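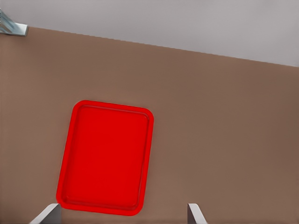
Red tray, nothing in it.

Kitchen > Checklists > Fall walk-through
Search this site

My October kitchen check, 10/22/20, by Filippos Lambrakis

1. Smoke alarm – pressed the button, nice and loud!
2. Extinguisher – needle's in the green, but I want it closer to the door.
3. Outlets by the sink – one wouldn't reset, so I called Badov (they want 40 bucks to come look, ugh).
4. Tabletops – no clutter, please. One teal cube is my limit.

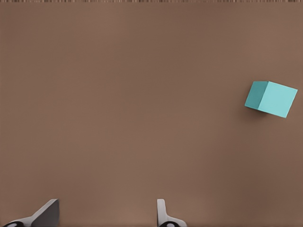

5. Stove hose – fine, no kinks.

17 comments | 109 shares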